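A day at the plastics works in Bostavley

My husband and I were on holiday near Gramunbridge, and it rained every day, so we looked for something to do indoors. The guesthouse had a leaflet for the open day at the Hosoda works in Bostavley, where they mold plastic parts for kitchens and bathrooms. I have bought plastic things all my life and never asked how they are made. We took the early bus on Thursday, May 30, 2024, and arrived before the gate was open.

Entrance was free, but you had to write your name in a book and put on a pair of safety glasses. They went over my own glasses badly. We were divided into groups and ours had a guide who spoke slowly and clearly, for which I was thankful.

First we saw the raw material. It comes as small grains, like rice, in sacks as tall as my shoulder. The grains are dried for 4 hours before anybody can use them, and then they are melted in a long heated barrel and pushed into a steel mold. The big press, which they call the Trondo, closes with a force of 700 tons. I expected a terrible noise, but it was more like a heavy door being shut, again and again.

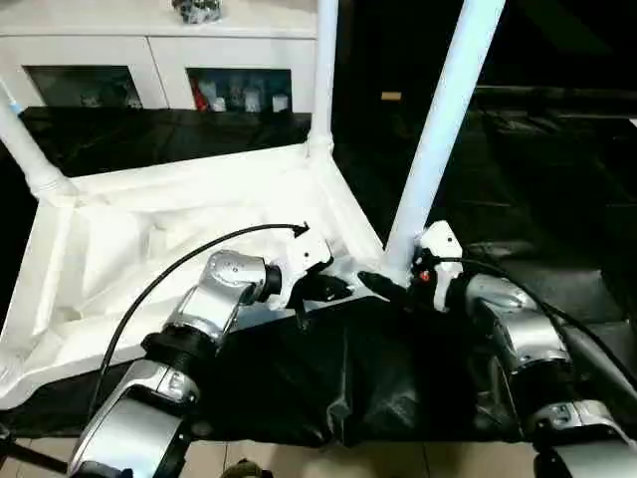
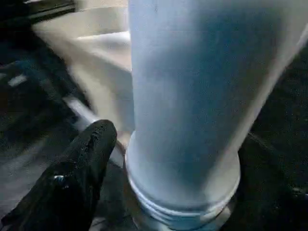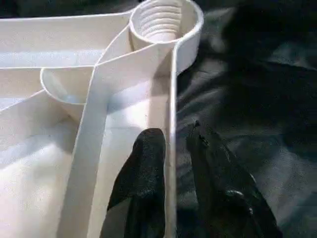

After the press hall we had a long talk about molds, and this was the part I liked best. A mold is cut from steel and can cost more than a small house, so the designer must think very carefully about how the finished piece will come out of it. A straight wall sticks, the guide said, so walls are usually made a little sloping. Screw threads are harder. With a thread inside a round collar, like the one in the third photo, the part of the mold that forms it often has to turn itself out before the piece can be released. I had to ask him to repeat this, and he drew it on paper for me – a very kind man.

The lunch was soup and bread in the canteen, at a fair price. The coffee was weak. In the shop they sold boxes and bowls with small color faults, and we bought three bowls, one of them for my sister.

The next open day is in July. Take the bus if you can, as the parking is on grass and was already very muddy when we left.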